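Endalcombe planning software: progress report to the Mitsotakis-Vlachou fund
25/08/2021

Work since May

This has been our best stretch so far, and we're really pleased to have something solid to show for the second payment. The new motion planner is running from start to finish in simulation, and the old one has been switched off for good.

The biggest change is how the planner deals with clutter. It used to treat every item on the table as a plain box with a fat margin, so the arm often refused to reach into a small group of things at all. It now works from a closer fit to each shape and only adds the margin where the gripper is moving fast. We ran 111 simulated reaches on the test layouts and 88 finished without a touch or a timeout - a big step up for us!

Most of the failures came from one cause. When the wrist turns late, the planner picks a path it can't back out of, and it gives up instead of trying again. A fix is written and being tested at Sultley now.

Perception is coming along too, though more slowly. We added dim lighting and speckled noise to the rendered views so that the object finder doesn't get used to clean pictures. It copes well with flat, pale items but still loses dark ones against a dark tabletop, and we'd like to put more time into that.

The Jumanau tools (our scene builder and replay viewer) now load a saved run in 4 seconds, and anyone on the team can step through a failed reach without asking for help. It has changed how we work day to day.

Spending is in line with the plan and we are not asking for any changes.

Next steps

Finish the wrist fix, repeat the full set of reaches, and add 5 new table layouts. After that we'll start moving the planner across to the real arm. 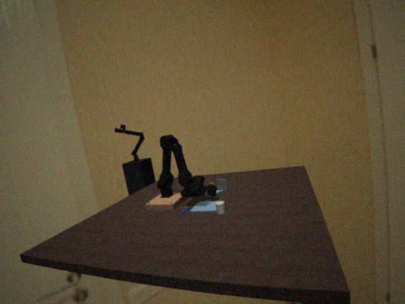 Simulated test table with the arm lowered among the objects, dim lighting and noise switched on.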